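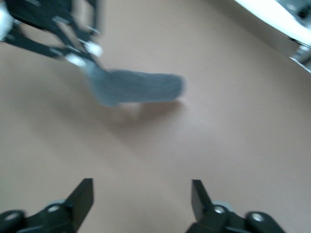
## Slide 2: why I darn my socks

- Say hello, get the microphone sorted, sip of water!
- I started in December with a hole in my favourite pair and no clue (I'd bought the wool from Iritz, wrong thickness, never mind).
- Knitted socks wear out at the heel first, so that's where we'll practise. Hands up who's thrown a pair away this year?
- Weaving bit: go up and down first, then across, over one, under one. Don't pull tight – it puckers and you'll feel it all day.
- My first go took 90 minutes. I'm down to 12 now, with the radio on.
- Pass the Durkier needles round, blunt ones only.

## Slide 3: choosing wool

- Hold up the two skeins and ask which one they'd pick.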